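The Table That Stays at Home

In Ostalau, families still choose one table and keep it for a whole life.

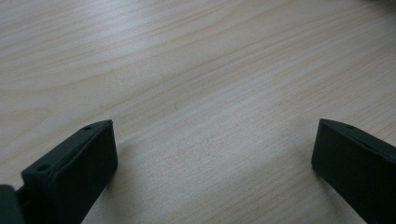

Why the old joiners wait

Irén Barta learned the work from her uncle, in a small shop behind the Magyar bakery. She buys her boards in October and lets them rest before she cuts anything. "The wood must get used to the room," she told me. "People also need this."

She makes 4 tables in one year, and she does not want to make more. Her oldest customer, Lajos Lengyel, is 80 and eats his breakfast at a table which his parents ordered for their wedding. He oils it every spring with a piece of old shirt. His daughter in Irnetska has already asked who will get it, and he has not answered her yet.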